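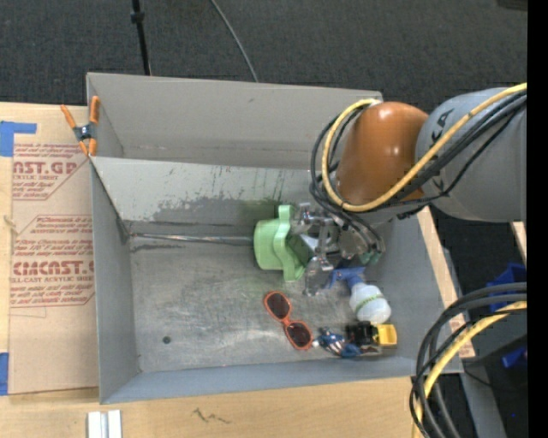
Progress report to the Fendia small automation fund
Review of the Prulteo picking kit for mixed returns
Reporting period 3
10 Oct 2022

Summary of the period

The Prulteo kit has been in use on our bench for the whole of the reporting period. The supplier, Krawczyk, finished the installation in April and we have run it under the trial agreement from then on. We are now through the second stage of the work plan and have begun the third. Spending is inside the budget. One item, the link to our stock system, is late, and the reasons are set out below.

The question we were funded to answer is whether a kit bought off the shelf can empty a bin of mixed returned goods without someone standing next to it. We can't yet say yes. It deals well with a good part of what we give it and badly with a few kinds of item that come up often in our returns.

What the kit consists of

For the benefit of panel members who have joined since the last report, Prulteo is sold as a package. It includes the gripper, the mounting parts, the cabling, a camera and a licence for the Clostier picking software. The arm isn't included. We used one we already had, and Krawczyk charged for the adaptor plate and a day of fitting.

Clostier runs on a separate computer, which we had to supply. The specification in the brochure was too low and the software stopped responding on the first machine we tried. Krawczyk has told us the brochure will be corrected. The replacement came out of our own funds and isn't claimed here.

Work done

Training on our goods. The software arrives with a general model for household items. We ran it as supplied for the first part of the period, then again after Krawczyk had adjusted it using recordings from our bench. Results in this report are for the adjusted version unless stated.

Picking from the metal bin. The earlier report covered picking from a flat tray. We have now moved to the sheet-metal bin, where items lie against one another and against the walls. It is much closer to what the returns room deals with. The first week was slow. The arm's safe area had been set for the tray and it stopped each time it came near the bin wall, so the limits had to be drawn again. This is done through a menu in Clostier and took longer than it should have, as the manual describes an older version of the screen.

Mixed loads. We have been putting in the sort of thing that comes back to us: sunglasses, small toys, plastic containers and other odd plastic shapes. A load is made up fresh for each run and tipped in without arranging it.

Daily routine. Bench staff now start the kit, run it and shut it down without help from Krawczyk. We have written our own start-up sheet, one page long, and it is kept with the machine.

Results so far

On mixed loads in the metal bin the kit lifted and placed 85 per cent of items at the first attempt. The target in the work plan was higher than this and we have not met it. With a second attempt allowed, most of the remainder are picked up, but each repeat adds time and the total for a full load is then no better than a person working at an ordinary pace.

Rounded containers are picked reliably if there is space at the sides for the fingers. Items standing upright or leaning on something are picked more easily than we expected. Soft packaging has been left out of this stage, in line with the plan.

Sunglasses are poor. When they lie flat the fingers tend to close on a lens or slide over the frame, and the software reports a good grip when there is none. We have sent recordings to Krawczyk. Their view is that dark lenses are being read as part of the bin floor. They have suggested a matt liner, which we will try, though it would have to be kept clean and replaced and we would want that cost included in any comparison.

Small items close to a corner are also a weak point. The arm can reach them but the gripper can't open fully beside the wall. Sometimes it pushes the item further in. Clostier has a setting for nudging things away from a wall before picking, and it helped a little with toys and hardly at all with anything flat.

We have had no damage to the arm. Some goods were scratched in the early runs, before the closing force was turned down. The finger pads wear faster than the maintenance sheet suggests and we have changed them once.

Reliability and support

There were 4 unplanned stops in the period that needed more than a restart. Two came from the same fault, a camera connector working loose with the movement of the arm, and Krawczyk sent a better clip. One was the computer problem mentioned above. The last was a software update that removed our saved bin limits. We have asked for updates to be switched off unless we agree to them, and this has been done.

Support has been polite and usually quick. Replies to written questions came within a day. Getting an engineer on site is harder, and the service contract as offered doesn't promise a visit within any set time. For a department that would depend on the machine we think that is a serious gap, and we have said so to the supplier.

Link to the stock system

This was due to be finished by now and isn't. Clostier can send a message for each item placed, but the message carries the software's own label for the item and not our product code. Krawczyk's standard answer is a paid add-on. We didn't know of it when we applied and there is no line for it in the budget. We have asked for a trial copy and are waiting for a decision. If it is refused we propose to test with a barcode scan after placing, which our own staff can set up. That would be enough to answer the funded question but would not be a long-term arrangement.

Money

Equipment spending is complete. Staff time is slightly under the plan, owing to the late start on the stock link, and we expect it to catch up. We aren't asking for any further funds. We would like permission to move the unspent travel money to consumables, to cover finger pads and the liner. The form is attached to the covering email.

Safety

The risk assessment was revised when the bin replaced the tray. The arm runs at reduced speed whenever anyone is within the marked area. Staff are not to reach into the bin while the software is active, even when the arm is still, and this has been added to the start-up sheet. No injuries or near misses have been reported.

Plans for the next period

Test the matt liner with sunglasses and other dark or shiny goods, using the same loads as before so that the figures can be compared.

Try the narrower fingers that Krawczyk offers as an option. A set is on loan to us for 3 weeks and we have asked for the loan to begin after the liner tests are over.

Settle the stock link one way or the other.

Run the kit for full shifts in the returns room. The move depends on a power point being fitted there, which the building manager has agreed to.

Get a written quotation for the kit with a service contract that includes a response time.

Matters on which we need a reply

Please confirm the transfer from travel to consumables. Please also let us know whether the fund would accept the barcode scan in place of the direct stock link for milestone 4, as we would need to begin work on it before the next report is due.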